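Foler Sheet-to-Table: Your Questions

Home
Patterns
Sizing
Questions
Contact

Last updated 3 November 2014

I love this part of the site. When I put up the first pattern for turning an old bedsheet into a cover for a work table I expected a few emails from friends and that would be it, but the questions kept coming, and a lot of them were better than anything I'd thought of myself. So they live on this page now, with my answers, and I add to it whenever a good one arrives.

Tamás Szabó

Why use a bedsheet? Can't I just buy a tablecloth?

Of course you can, and if you find one you love, go for it! But sheets are wide, they're soft, they've usually been washed so many times that they've done all the shrinking they're ever going to do, and the prints are gorgeous. Tablecloth prints tend to be lemons or Christmas. Sheet prints are branches and tiny flowers and faded stripes and all the things your nan had on the spare bed. A flat queen sheet will cover nearly any desk or craft table with plenty left over for a matching pouch or two.

Which sheets work best?

Flat ones, cotton or a cotton-heavy blend. Hold it up to a window first. If you can see your fingers clearly through it, it's too far gone for a table and should be a dust cover or a bundle of rags. Pillowcases from the same set are worth keeping for patches.

I've only got a fitted sheet. Is it useless?

Not at all! Unpick the elastic (put the radio on, it takes a while), press the corners hard and trim the whole thing back to a rectangle. You lose a bit at each corner. For a small table that doesn't matter. Some people leave the elastic in and stretch the sheet over a trestle table exactly like a mattress, and I have to say the result is very neat if the sizes happen to match.

How do I work out the size?

Measure the top, then decide on the drop. My own sewing desk is 800 mm deep and I like a drop of 200 mm at the front, which clears my knees. If the table stands against a wall you can skip the drop at the back and tuck the cloth under. Add your hem allowance after that, and please write the numbers down before you cut. I have a very short tablecloth that exists because I didn't.

What about a table 900 mm deep or more?

A single sheet still gets you across in one direction. A king sheet is lovely for this. If you have to join two pieces, put the seam well to the back or run it down the middle as a feature with a flat-felled seam, so there's no ridge for your pens and scissors to catch on.

Do I need to hem it?

You want some sort of finish, but the original sheet already has two hems and two selvedges, so use them. Lay it out so the wide top hem faces the front of the table. It looks deliberate and it's the best hem on the whole sheet. For the cut edges a double turn and a straight stitch is plenty. Pinking shears will get you through a month or two if you don't have a machine.

The cloth slides everywhere when I work. Help!

This is the most common question by a mile. Things that have worked for me and for readers:

Rubbery shelf liner under the cloth, in strips along the front and back.
Tablecloth clips, the springy picnic kind, on any edge you don't lean on.
Elastic straps sewn diagonally across the underside of each corner.
Flannelette underneath. An old flannelette sheet cut to the size of the top is my favourite, and it makes the surface beautifully soft to lean on as well.

I don't like double-sided tape. It's a nuisance to get off timber and it leaves gunk on the fabric.

Can I iron on it?

On a thin sheet over a bare tabletop, no. Heat and steam go straight through and will mark a varnished top. Put down a proper ironing mat, or get out the ironing board.

What is the Vomach pattern and how is it different from the Onuoha?

Vomach is the fitted one, with boxed corners and a little skirt. It looks smart and it doesn't budge, but it fits one table and one table only. Onuoha is the loose throw-over with weighted corners, so you can use it on the desk, the kitchen table or a picnic rug if the mood takes you. Start with Onuoha if you're new. The Stutix is the small one, a runner for the top of a bookcase or a sideboard, and it's a terrific way to use what's left of a sheet once you've made either of the others.

My Vomach corners came out puckered. What went wrong?

Nearly always the clipping. You need to snip into the seam allowance right to the stay stitching before you turn the corner, and it feels like you're about to ruin everything. Be brave! If it's already sewn, unpick about a finger's length either side of the corner, clip, and sew that bit again.

Plain or patterned?

Patterned, every time, and I will not be talked out of it. A plain white sheet on a work table shows every thread, crumb and pencil mark by lunchtime. A print hides the small stuff between washes. That said, there's busy and then there's busy. If you sort beads or buttons, an all-over print in bright colours will drive you mad, as you'll be picking at a printed dot thinking it's a bead. My pick is a pale ground with something drawn on it in thin lines, plus a flower here and there for colour.

I have an awkward little nook with walls on three sides. Will a cover still work?

Yes, and nooks are my favourite tables to dress! You only see the top and the front, so all your best fabric can go there. Lay the sheet with the print facing the chair and slide it about until the flowers fall where you like them before you trim anything. A white floral looks wonderful against pinky or mauve walls.

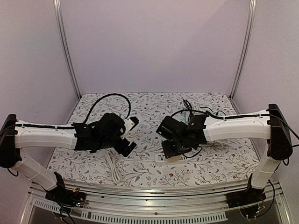 If the back corners of your nook have posts or uprights in them, cut the cloth a touch generous and fold the extra under at those corners. Notching around a post is fiddly, and the notch will fray the first time it goes through the wash unless you bind it. Folding takes a minute and you can undo it when you move house.

Is it okay to have a power board on top of the cloth?

I prefer to have mine off the cloth altogether, screwed to the wall or hung under the desk on a proper bracket. If it does need to sit up on the table, keep it out in the open where you can see it and keep it well away from water, scraps and fluff. Never put one underneath the fabric, never wrap it, and don't use one that feels warm or has a damaged lead. If you're not sure about yours, ask a licensed electrician. I'm a sheet person.

Can I make an opening for cords?

You can! A large buttonhole near the back edge works for a lamp cord, as long as the plug fits through it, so measure the plug and not the cord. For several cords I'd do a slit from the back edge, bound with bias tape, with a snap at the top to close it. Iron a scrap of interfacing on the wrong side before you cut or the slit will stretch out of shape.

How do I wash it?

Cold or warm, with whatever you normally use, and line dry in the shade if the print is one you care about. Give it a shake outside first, especially if you sew, because pins hide in the hems and you don't want to find them with your hand. If you've made the Onuoha, take the weights out of the corners. They're in little pockets for exactly that reason.

How do I get rid of glue or paint?

White craft glue usually softens in warm soapy water. Acrylic paint has to be caught straight away, and once it's dry I leave it there and call it part of the design. For wax, let it harden, scrape off what you can, then press between sheets of paper towel. Hot glue peels off better after an hour in the freezer, and yes, the whole cloth can go in if you have the room.

Mine tore along a fold. Is it finished?

Have a good look at the rest of it in daylight. If the cloth around the tear still feels firm, patch from behind with a piece of the pillowcase and zigzag over the edges. If it tears again when you tug it gently, the fabric's tired and you can retire it with thanks. I cut mine into squares for cleaning brushes.

Can I sell covers made from your patterns?

Yes, please do, at the market or the school fete or wherever you like. I only ask that you don't sell the pattern sheets themselves. A mention of Foler is nice but I'm not going to come around and check.

Do you take donated sheets?

I'd love to but I've run out of cupboard. Try your local op shop, and if they can't use them, animal shelters are often glad of old linen. Ring first.

When is the next pattern coming?

February, all going well. It's a cover for a round table, which has been the hardest thing I've drafted so far, and my test version currently has a wobble along one side that I can't explain. If anyone has a good method for marking a big circle on slippery percale, write to me through the contact page. I've tried string and a pencil, and I've tried folding it in quarters.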